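The guest bathroom in Jadville

Posted by Irfan Hashmi, January

We have finished the second bathroom of the apartment in Jadville, and many of you asked to see it. It took us six weeks, one week more than I had promised to my brother-in-law Fahad Marwat, who lent us his tools and wanted them back. The room is small, 165 centimetres at the narrow end, so each thing had to be measured twice before we bought it.

When we moved in, there was a square cabinet under the window wall and a basin with a crack in it. The doors of the cabinet did not close any more. My wife wanted stone from the beginning. I wanted something cheaper, and we discussed it for most of the autumn. In the end we found a marble piece at Balogun, a stone yard on the road to Ovham, left over from a bigger order. They asked 1640 for it, with the cutting and the strip for the wall included. Delivery was another 100, and two men carried it up the stairs.

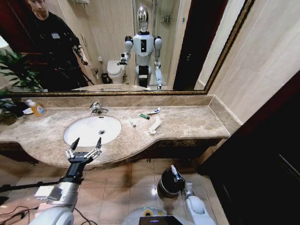 The stone is the part I am most happy with. The man at the yard advised us against a straight front, as in such a room one always hits the hip on the corner, and he drew the curve for us on a piece of cardboard. I kept the cardboard. You can see how the front edge comes out around the oval basin, so there is enough space for the bowl and the rest of the counter can stay less deep. The basin is fixed from under the stone, and this makes the wiping very easy — one movement with the cloth and the water is in the bowl. The tap has a single lever, which our guests understand at once. With the old one everybody burned their fingers.

The mirror was a long search. We looked first at mirrors without any frame, but my wife said they look like a gym. This one has a thin gilded frame and goes well with the beige and brown of the marble. It is large, and it gives back the shower glass and the cream tiles, so the room feels wider than it is.

The plant at the left end of the counter came from the living room, where it was not happy. It has long leaves and they already reach over the corner of the mirror, so I must turn the pot from time to time. Next to it we keep the liquid soap, the orange-yellow one.

Still to do: a hook for the towels, and a better lamp. Fahad has seen one in Jarkorholm that he likes, but I have not yet seen the price.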